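Horidix – Offre d'emploi – Réf. 2658

Technicien(ne) données de jeu et systèmes de chronométrage – golf (H/F)

Type de contrat : CDI, temps plein, forfait 39 heures
Prise de poste : janvier
Rattachement : service Exploitation, pôle Parcours
Déplacements : fréquents d'avril à octobre, week-ends compris

Contexte

Horidix exploite des dispositifs de relevé de coups, d'affichage des scores et de mesure du rythme de jeu pour des compétitions de golf amateurs et professionnelles. Le service Exploitation installe le matériel sur les parcours, assure le suivi pendant les tours et livre les données consolidées aux organisateurs. Le poste est créé pour la mise en service du système Paltance sur les épreuves par coups en 72 trous.

Paltance associe une saisie par marqueur sur terminal portable, des balises de position placées aux départs et aux greens, et un serveur local qui calcule le score par trou, le classement provisoire et le temps de passage de chaque partie. Les corrections d'après-recording sont transmises au module Junis, qui conserve l'historique des modifications et produit les cartes définitives.

Missions

Avant l'épreuve :
– relever ou contrôler les coordonnées des départs, des entrées de green et des positions de drapeau ;
– saisir les pars, les handicaps de trou et les temps de passage théoriques ;
– installer les balises, les relais radio et les afficheurs, vérifier la couverture sur les 18 trous ;
– charger la liste des départs et affecter les terminaux aux parties.

Pendant l'épreuve :
– surveiller l'arrivée des saisies et traiter les anomalies (score manquant, trou validé deux fois, partie mal affectée) ;
– remplacer tout terminal défaillant dans un délai de 30 minutes ;
– signaler à l'arbitre de secteur les dépassements de temps de passage, sans interprétation des règles ;
– appliquer la procédure d'interruption en cas d'orage : gel du classement, horodatage, reprise partie par partie.

Après le tour :
– rapprocher les scores saisis et les cartes signées ;
– exporter les fichiers vers Junis et archiver les journaux du serveur ;
– rédiger la fiche d'incident selon le modèle interne HX 1351.

Hors saison, le ou la titulaire participe à la maintenance du parc, aux essais de nouvelles versions et à la mise à jour de la documentation d'installation.

Profil

Formation bac +2 en réseaux, électronique, mesures physiques ou informatique industrielle. Une première expérience en exploitation événementielle ou en chronométrage sportif est appréciée.

Compétences exigées :
– configuration de réseaux IP locaux et de liaisons radio courte portée ;
– lecture de journaux système sous Linux, requêtes SQL simples ;
– connaissance du décompte en stroke play et en match play ;
– permis B.

Compétences souhaitées :
– pratique des Règles de golf, en particulier celles relatives à la carte de score et au jeu lent ;
– habilitation électrique BS ;
– anglais technique lu et parlé.

La pratique personnelle du golf n'est pas requise. Le poste comporte de la marche sur terrain irrégulier, le port de charges et le travail en extérieur par tout temps. Les journées d'épreuve commencent en général deux heures avant le premier départ.

Conditions

Rémunération selon la grille interne, coefficient fixé à l'embauche en fonction de l'expérience. Prime d'épreuve versée par tour effectivement disputé ; un tour interrompu puis achevé le lendemain compte pour un tour. Récupération des week-ends travaillés entre novembre et mars. Hébergement et repas pris en charge en déplacement, téléphone et vêtements de pluie fournis. Période d'essai de 2 mois, renouvelable une fois.

Candidature

Le dossier comprend un curriculum vitae, une lettre d'une page et, le cas échéant, la liste des épreuves couvertes avec la fonction occupée. Il est à déposer au format PDF par le formulaire de la rubrique Recrutement, en rappelant la référence de l'offre. Les dossiers incomplets ne sont pas instruits.

La sélection se déroule en deux étapes : un entretien téléphonique, puis une demi-journée sur site avec un exercice pratique. L'exercice consiste à configurer un serveur Paltance à partir d'une liste de départs fournie, puis à retrouver trois erreurs de saisie dans un classement. Les frais de transport sont remboursés sur justificatif, au tarif seconde classe.

Les candidatures non retenues sont supprimées à l'issue du recrutement, sauf accord écrit pour une conservation plus longue.

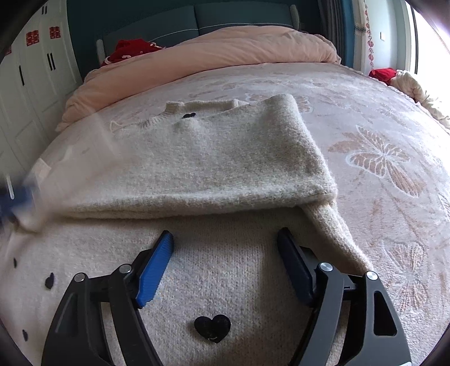 Dernière modification de la page : 17/07/2018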